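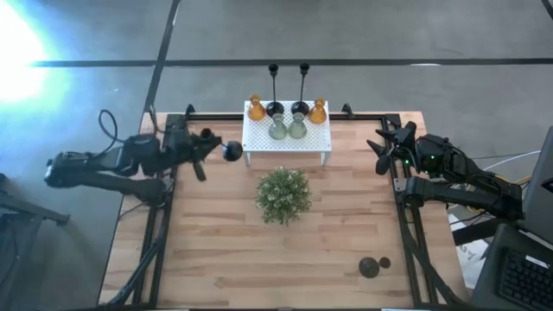
Amber flasks on the outside, black candlesticks in the middle, pale green flasks up front, plant below.

I've been asked a few times how I set up a little tiered display on a plain wooden table, so I finally wrote it down. It takes me maybe ten minutes now. The first one took a whole evening and a lot of muttering.

What you need

A small raised shelf on legs (mine is white, with holes all over the top)
Two amber glass flasks
Two pale green glass flasks
Two tall candlestick holders
One small potted plant, something round and bushy

I got the green flasks at the flea market in Drumomside, and my friend Elżbieta Zieliński talked me into the black candlesticks when I was about to buy brass ones. She was right! Brass next to amber glass is a lot of yellow.

Step 1. Place the shelf

Wipe the table first, then set the shelf at the back, in the center. Give it a gentle push on each corner. If it rocks, slip a bit of folded paper under the short leg before any glass goes on it. Ask me how I learned that one.

Step 2. Tall things first

Stand the candlesticks toward the back of the shelf, between the two spots where the amber flasks will go. I leave a hand's width between them, but my hands are small, so play with it. I don't put candles in them. The cups look nice bare, and I don't want a flame that close to a plant.

Step 3. Amber on the ends

One amber flask goes at each outer corner. The darker color holds the edges down, if that makes sense - it works like bookends.

Step 4. Green in front

Now the two green flasks, side by side near the front of the shelf. Hold them by the body and not the neck when you move them. Rinse and dry them beforehand, too, as water spots show up like crazy on pale glass.

Step 5. The plant

This one goes on the table itself, right in front of the shelf. I tried it up top for most of September and it hid everything. Down low, the leaves and tiny flowers get their own space and you can lift the pot out to water it without reaching past any glass.

Then step back to the doorway and look. I nearly always end up nudging one candlestick.

For dusting, work backward: plant off first, then the green flasks, then the rest.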